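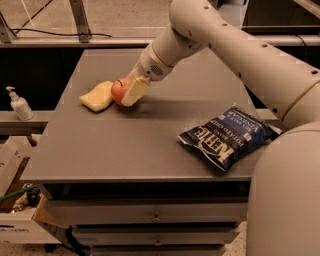 An apple on a grey worktop.

Home Apple Storage: Frequently Asked Questions

These answers cover the storage of whole, fresh apples in a domestic setting: a shed, garage, cellar, spare room or kitchen fridge. They do not cover drying, bottling or juicing, which have their own pages. Last revised 28th May.

Choosing fruit

Which apples keep best?

Late varieties keep longer than early ones. As a general rule, an apple that ripens in August should be eaten in August. Fruit picked in October from a late-season tree may keep until February or March in a cold store. Thick, slightly waxy skin and firm, dense flesh are both helpful. Bramley's Seedling is the usual choice for a cooking apple. For eating, Ashmead's Kernel, Tydeman's Late Orange and Winston all store well. Discovery and Beauty of Bath do not.

How do I know when to pick for storage?

Cup the apple in the palm, lift it and give it a slight twist. If it parts from the spur with the stalk attached, it is ready. If it has to be pulled, leave it for several days and try again. Fruit on the sunny side and at the top of the tree is usually ready first, so expect to pick over the same tree two or three times.

Pip colour is a useful second check. Cut one apple across the middle. White pips mean the fruit is immature. Brown pips mean it is mature. Some early varieties are ripe while the pips are still pale.

Can I store windfalls?

No. A windfall is bruised even where the skin looks sound, and the bruise will turn to rot within a week or two. Use windfalls at once for cooking or juice.

Does the stalk matter?

Yes. A missing stalk often leaves a small tear in the skin, and rot fungi enter there. Put stalkless fruit aside for early use.

Should I wash apples before storing them?

No. Washing removes part of the natural bloom and leaves water in the stalk cavity. Wipe off loose dirt with a dry cloth and wash each apple when you come to eat it.

Can shop-bought apples be stored in the same way?

They can, but the results are hard to predict. Many have already spent months in controlled-atmosphere storage and will soften quickly once out of it. Keep them in the fridge and treat them as a short-term item.

Conditions

What temperature do I need?

Between 3 and 5°C for most varieties. Below about 3°C some varieties, Bramley and Cox among them, can develop internal browning. Above 10°C the fruit ripens quickly and storage life is at least halved. A steady temperature is better than one which is low at night and high by day.

Apples freeze slightly below 0°C because of the sugar in them. Fruit that has frozen hard will turn brown and soft on thawing and cannot be saved.

What about humidity?

Aim for 90 per cent or a little above. Most sheds are drier than this, and the first sign is wrinkled skin near the stalk. A tray of water on the floor helps in a small space. In a brick or stone outbuilding, damping down the floor once a week does the same job. Do not wet the fruit.

Is a garage suitable?

An unheated garage is suitable if it stays free of frost and you do not keep fuel, paint or solvents in it. Apples take up odours readily. The same applies to sheds treated recently with wood preservative. Allow at least 30 days after treatment, and longer if you can still smell it.

Is a loft suitable?

Usually not. Lofts above insulated ceilings swing between hot and cold, and are dry and often visited by mice.

Do I need ventilation?

Yes, but only a small amount. Stored apples give off carbon dioxide and ethylene, and in a fully sealed space both will build up. One low vent and one high vent, both covered with fine metal mesh, are sufficient for a shed.

Packing and equipment

Should apples be wrapped?

Wrapping is optional. It slows the spread of rot from one fruit to the next and reduces shrivelling. It also hides the fruit, so inspection takes longer. Use plain newsprint or unbleached tissue. Fold it over the apple – do not twist it tight – and set the fruit down with the folds underneath.

What is the plastic bag method?

Put up to 2 kg of one variety into a clear polythene bag, pierce the bag several times with a pencil, and fold the top over loosely. The bag holds moisture in and the holes let gas out. It is the best method for varieties that shrivel, and for anyone storing in a fridge. Do not knot the bag.

Which trays does this site use?

Our trials use two types. The Yeoh tray is a slatted softwood tray that stacks on corner posts and takes 16 large cookers in a single layer. The Sikham crate is a vented plastic crate, easier to scrub but slower to dry. We have found no difference in keeping quality between them when the fruit is in a single layer. Supermarket fruit boxes with moulded liners work equally well and cost nothing.

Can I store apples in more than one layer?

Up to three layers is acceptable for firm cookers if each layer is separated by paper or card. Dessert apples should be in one layer. Bruising at contact points is the most frequent cause of loss in deep boxes.

Can different varieties share a tray?

Keep them apart. Early fruit produces ethylene sooner and will bring on the late fruit beside it. If space is limited, place mid-season varieties nearest the door and use those first.

Can I keep apples with potatoes or carrots?

Not in the same confined space. Ethylene makes carrots bitter, and apples can pick up an earthy taste from potatoes. Pears may share a store but need checking more often.

Inspection and problems

How often should I check the fruit?

Every week to ten days. Remove anything with a soft spot, a brown patch or a ring of mould. Check the underside as well as the top.

My apples have small brown spots under the skin. Are they safe to eat?

The likely cause is bitter pit, a disorder linked to low calcium in the fruit and irregular watering in summer. It is not an infection and does not spread. The spots taste bitter and can be cut out. Affected fruit stores poorly, so use it early. Mulching and steady watering from June to September will reduce it the following year.

The skin has gone greasy. What does this mean?

Some varieties produce extra wax as they ripen. Bramley does this regularly. It is harmless and washes off in warm water.

How should I clean trays between seasons?

Scrub with hot water and washing-up liquid, using a stiff brush on timber and a sponge on plastic. Rinse, then dry in the open air. Timber trays need two or three dry days before they are stacked. Store them off the floor.

How do I keep mice out?

Close any gap wider than 5 mm with steel mesh or mortar. Wire wool will do for a season but rusts. Shelving that stands clear of the wall gives some protection. Poison should not be used in a food store.

About the trials

Where do the figures on this site come from?

From storage records kept at Bukby by Azlan Pangaribuan and Syafiqah Ngui. Last season's records cover 742 apples from nine varieties, held in an unheated brick outhouse and weighed monthly. Roughly a third of the losses were from brown rot and most of the remainder from shrivelling. Temperatures were taken with a Drarnska max-min thermometer hung at tray height, read each morning.

Are the results valid for my area?

Treat them as a guide. The Bukby outhouse faces north and is partly below ground level, so it is colder in autumn than a typical timber shed. In a warmer store, expect each variety to finish two to four weeks sooner than the table states.

Can I send in my own records?

Yes. We need the variety, picking date, storage method, weekly minimum and maximum temperatures, and the date on which the last sound apple was removed. Records without temperatures are kept but are not added to the table.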